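Ticket 647: royalty statement short, Irnari account
Opened by: Kelly Rudd
Assigned: Reece Marsden
Priority: high

Jan 20, 2020

Client says Q4 royalty came in under the agreed 10%. Pauline Bickerstaff on the phone twice already. Retainer of 2,000 billed fine, only the royalty line is off. Statement shows 9%.

Checked so far:
- contract PDF in Distow says 10, signed both sides
- rate table says 9
- no refund or chargeback in the period
- sales export matches what client sent us, to the cent

So the rate is wrong, not the sales. Somebody overwrote it in November when we moved the Mapplebeck contracts over? Audit log only shows "import user". Asked Graham.

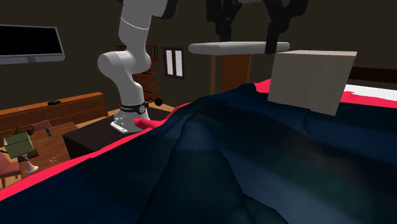 White robotic arm on its pedestal, computer render.

Graham Ashworth: import rounded some rates down, he thinks anything entered as a decimal. Not confirmed. Sending me the file.

Update. Got the file. Irnari was keyed as 9.95 by mistake then truncated to 9. So two errors. Fixed the rate by hand, re-ran the statment. Difference comes to almost 400, owed to us, not them?? Re-read contract, no, we collect and pass on. Owed to Irnari.

Kieran Hartley to approve the top-up payment. Told Pauline it goes out with the next run.

Still open: other Sirville imports need the same check, havent started. Kelly pls dont close this yet.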